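Plendov Counter Bell and Call Light Set

For shops, clinics, repair counters and front desks where staff are often away from the counter

Overview

The Plendov set lets a customer at the counter call a member of staff who is working somewhere else in the building. It has a call button for the counter, a light for the back room and a small receiver that clips to a belt or apron. When the button is pressed, the light comes on and the receiver buzzes. Both stay on until someone on the staff side clears the call.

Many small businesses use a plain desk bell. A desk bell works well if the stock room is next to the counter and the door is open. It works less well with a radio on, with a compressor running, or with one person covering two floors. The customer rings, hears nothing back and doesn't know whether to ring again. With the Plendov, a ring on the button turns green as soon as the call goes through, and turns blue when staff accept it. The customer can tell that someone is coming.

What is in the set

Counter button with base plate and adhesive pad
Call light with wall bracket
Belt receiver with clip
Charging cradle for the receiver
Power supply for the call light
Sign card for the counter, printed on both sides ("Press for service" and "Please take a seat, we will be right with you")

Screws for the wall bracket are included. Wall anchors are not, as the right type depends on your wall.

How it works

The button sends a radio signal straight to the light and the receiver. It does not use your Wi-Fi and there is no app or account. You can add up to four receivers to one button. The first person to accept the call clears it for the others, so you don't get three people walking up front for one customer.

If a call is not accepted after 2 minutes, the light starts to flash and the receiver buzzes again. You can change this to 3 or 4 minutes with the switch on the back of the light, or turn the reminder off.

Sound is off by default. The call light has a chime with two volume settings. Most customers with a quiet waiting area leave it off and rely on the receiver.

Setting up

1. Charge the receiver fully before first use.
2. Plug in the call light and wait for the white standby light.
3. Hold the pairing key on the light until it blinks, then press the counter button once.
4. Put the receiver next to the light and hold its side key until it buzzes.
5. Walk through the building with the receiver while someone presses the button from time to time. Try the places where staff spend most of their day, including the restroom corridor and the loading door.

Place the button where a customer naturally stops, on the side of the counter closest to the entrance. Don't put it behind a card terminal or a display stand. If you have a waiting line at busy hours, keep the button at the head of the line – people further back will otherwise try to reach over to it.

Range and walls

Range inside a typical single-story shop is enough to cover the sales floor, stock room and back office. Concrete walls, walk-in coolers and metal shelving all cut it down. For larger sites we sell the Staddale repeater, a plug-in unit that goes halfway between the button and the work area. One repeater is enough for most buildings. Please don't use more than two with the same set.

Care

Wipe the button with a damp cloth or a mild disinfectant wipe. Do not spray cleaner directly onto it. The button runs on a coin cell, and its ring blinks amber when the cell is low. The receiver should go back in its cradle at closing time.

Ordering

Item number: 37 for the standard set with one receiver. Extra receivers, repeaters and sign cards are listed separately under Accessories. Sign cards can be ordered in Spanish or French at no extra cost – leave a note with your order.

Sets can be returned unused in the original box. Faulty parts are replaced under the warranty, and you only need to send back the part that failed, not the full set.

Orders for more than one location can be packed by site. Give us the name of each shop and we will label the boxes and pair the parts before they ship.

Customer comments

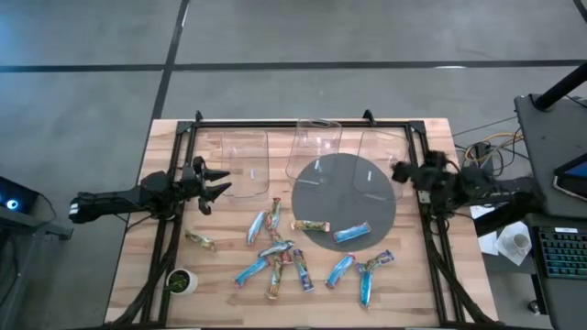 Muthoni Mwakalinga: We keep one receiver at the workbench and one upstairs, and the blue light has made a difference. People used to ring the old bell again and again, and now they press once and wait. I would like a louder chime setting, because the high one is hard to hear over our saw. Pairing the second receiver took me a couple of tries until I noticed it has to be right next to the light.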